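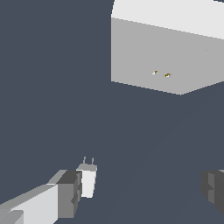 Plalness Magazine: The Pictures and Prints Desk

Arts & Heritage | Landscape

I've been mad about hand-tinted lantern slides ever since I bought a box of them at a house clearance in April, so when the Cullero collection opened its store for the day I was first through the door (well, second, there was a man with a flask). They hold 1,055 slides, nearly all of them views: lakes, passes, the odd waterfall, and an awful lot of cows.

What gets me is the skies. The same hill turns up again and again, printed from one negative, and every colourist has had a different idea about the weather. One gave it a peach sunset. Another went for a thundery green that I don't think I've ever seen outdoors!

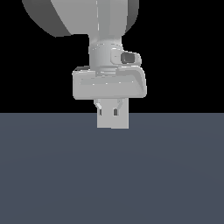 My favourites are the Yurchenko set, 21 views taken along a single valley road. Seven have titles scratched into the margin in tiny capitals, and the rest you have to work out from the church tower, which creeps from left to right as the road climbs. I spent a happy hour with a map doing exactly that and only got stuck on two. Both have fog in them, so I'm not taking it too badly.

The paint is thinner than I'd expected. Up close the meadows are barely a wash, and you can see where the brush wandered over the shoreline and left a bit of lake looking like grass. I love those slips more than the tidy ones.

If you fancy a look, Nustis are publishing a book of the valley views, and the store takes visitors if you write ahead. Bring a jumper, it's perishing in there. 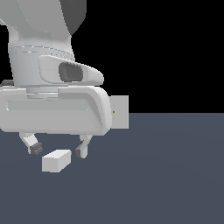

White robotic arm and gripper, computer rendering.

2 comments | 21 shares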